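3.2 Materials and Sampling of Outfit Posts

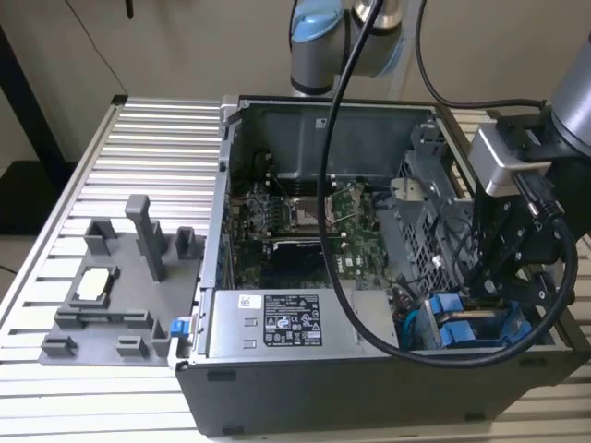
Figure 2. Open desktop computer tower on a slotted aluminum table, with two robot arms.

The study draws on posts in which the writer shows an outfit and names the pieces in it. We took these from Stillico, a site where members keep a personal style page and tag each garment by type, color and store. Stillico was chosen over larger photo-sharing services for a practical reason: its tags are entered by the writers themselves, so we did not have to guess whether a dark top was a sweater or a sweatshirt. The drawback is that its members are more interested in clothes than most people are, and our findings should be read with that in mind.

We collected all public posts from writers who listed either Funovbridge or Plodirholm as their home town. The two towns are similar in size and have much the same range of stores, but Funovbridge has a colder winter. Collection ran from October to the end of February, when coats and knitwear make up a large part of what people wear and layering choices are easiest to compare. Posts with no garment tags were dropped, as were posts marked as paid promotion. This left 2,636 posts by 484 writers.

Each post was then coded for six features: main color, number of visible layers, type of outer garment, type of shoe, whether any piece had appeared in an earlier post by the same writer, and whether the text gave a reason for wearing the outfit. Main color was taken from the tags. When a writer tagged two colors for one garment, the first was used. Black, charcoal and navy were kept apart at this stage and merged into a single "dark" group only for the comparison in Section 4.1.

Repeated pieces needed more care. Writers often mention that a coat is an old favorite without linking to the post where it first appeared, and two plain black sweaters can be hard to tell apart. We counted a piece as repeated only if the writer said so in the text or used the same store tag and garment name as before. This rule misses some repeats. A looser rule, based on garment type and color alone, was tried on a small set of posts and gave too many false matches, mainly among T-shirts and jeans.

Reasons were coded from the text of the post. Most fell into comfort, weather, ease of matching, or an event such as a dinner or a trip. A post could carry more than one reason, and many did – comfort and ease of matching were often given in the same sentence. Remarks that only praised a garment ("I love this coat") were not treated as reasons.

Two coders worked through the material separately after a training round on posts from outside the sample. To check agreement, both coded the same 600 posts. Agreement was high for outer garment and shoe type and lower for layers, where a shirt under a closed sweater was the usual source of trouble. We settled this by counting a layer only when a collar, cuff or hem was visible or when the garment was tagged. Posts coded before the rule was fixed were coded again.

The tags were also compared with the product lists of Soler, a mid-priced clothing chain with a branch in each town and one of the stores named in our material. The purpose was to see whether writers used the same words as the seller. They often did not. What the store called a "longline jacket" was usually tagged as a coat, and we followed the writers' usage throughout. The effect of this choice on the outerwear results is small, and it is taken up again in Section 5.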